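Floors, and the summer I gave up on carpet

So the carpet is gone. All of it! If you've been reading this blog for any length of time you know I've been complaining about the bedroom carpet since we moved in, and last week I finally got a utility knife, a pair of knee pads and my neighbor Rigoberto, and we rolled the whole thing up and dragged it down the stairs like a body.

The carpet was beige. I say "was" because by the end it had gone a sort of weak tea color, except under the dresser, where it looked brand new and made me feel terrible about the rest. Under that was a pad that crumbled when you touched it, and under the pad were staples. So many staples. I spent two evenings crawling around with pliers and a podcast, and I'm still finding them with my socks.

What I was hoping for, of course, was gorgeous old oak. You hear those stories, right? My friend Hortensia pulled up her hallway and found the original boards with barely a scratch on them, and she has been unbearable ever since (hi, Hortensia). I got plywood, with a paint spill in the shape of Florida.

Which means I'm shopping for floors, and I have opinions now. I got a quote for having somebody else do real hardwood and then I had to go sit in the car for a minute. My budget for the bedroom is 800 dollars, including whatever tools I have to buy, and I would like to have some of it left over for a rug. Yes, a rug, on the new floor, after all that. My husband has already pointed this out.

I've been going back and forth on color more than anything. Pale floors look so fresh in pictures, but I have a dark-haired dog who sheds like it's his job. Very dark floors show every speck of dust, according to everyone I've asked. I keep drifting back to a medium brown with plenty of variation in it, something a bit streaky and blotchy that could hide a dropped raisin for a week.
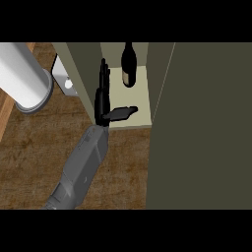 What I've learned about samples

Get the big ones. The little squares they hand out at the store are useless, I took home a whole stack and couldn't tell half of them apart. A full plank costs a few bucks and you can lay it by the window and walk past it at breakfast and again at night with the lamps on. One that I loved in the store turned pink in my bedroom. Pink!

Also, write the name on the back. I have a favorite right now and no idea what it's called.

Then there's the sound. Click-together floors can be kind of clacky, and our bedroom is over the kitchen, so I asked Esperanza from my book club if I could come over and stomp around in her guest room. She said yes, bless her, and stood downstairs and yelled up whenever it got loud. Hers has a thicker underlayment and it was fine, even with me in boots. I'm getting the thicker stuff.

The plan is to order this week and lay it in April, when my sister is here to help. Until then we're living on plywood and I'm wearing slippers with a good hard sole. If you've done a bedroom yourself, tell me how you handled the closet, I really don't want to take those doors off.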